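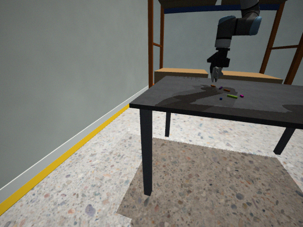

Progress report to the Numon Fund: evening sewing and repair classes at Didness Hall, second period

Prepared by Trinity Brannigan, program lead

Print this page | E-mail this page

This report covers the months up to the end of October. The grant pays for teaching hours, hall rent and machine servicing. Fabric and thread come out of class fees, as agreed in the first letter.

Attendance

Attendance across all sessions was 398, counted from the sign-in sheets. Our target for the period was 700 by year end, so we are a little over halfway with the fall courses still running. The beginner course fills within a few days of opening. The pattern-cutting course does not, and we ran it twice with half the seats taken. Pin-yu Lam, who teaches it, thinks the name puts people off. We will list it as "Make a skirt that fits" next time and see what happens.

The Wednesday class moved from 6:00 to 6:45 p.m. after several people told us they were coming straight from work and missing the first part. Late arrivals have dropped. The hall closes at 9:00, so the class is now shorter, and we have not found a way around that.

Repair table

The drop-in repair table took in 200 garments. Zippers were the most common job, followed by hems and torn pockets. We stopped accepting leather and heavy canvas in the second month after breaking needles on both. A few coats are still waiting for their owners, who have been called.

Radymyr Yatsenko has written a one-page sheet on replacing a coat zipper. Learners asked for it in larger type and that version is now the only one we print.

Machines

Two of the older machines were serviced and returned. A third needs a new tension unit. The supplier, Ullent, quoted a long wait for the part and we have asked for a second quote elsewhere. Until it is fixed, one learner in the beginner class shares. The sergers have had no trouble apart from dull blades.

Spending

We have spent $708 on servicing, against $700 budgeted. The extra $8 was covered from class fees. Teaching hours are on budget. Rent went up in the middle of the period and Ásdís Arnardóttir is preparing a revised rent line for your approval. She will send it separately with the new lease.

Problems

Storage is poor. Unfinished projects are kept in bags in the hallway closet, and two were taken home by the wrong people. Both came back. We now use numbered tags.

Daytime classes, which we said we would try, have not started. The hall is let to a playgroup in the mornings until the new year.

Next period

Fix or replace the third machine. Start one daytime class. Run a children's mending session at the Lo Street library, if the library confirms the room. Tsz-kin Ko will lead it.

Filed under: Community Learning, Grant Reports

Comments (3)

marnie_b: Is the zipper sheet available if you're not in the class?

Trinity Brannigan: Yes, ask at the front desk and they will give you one.

Hollis: I took pattern cutting in the spring and it was good. Please keep it going even if it's small.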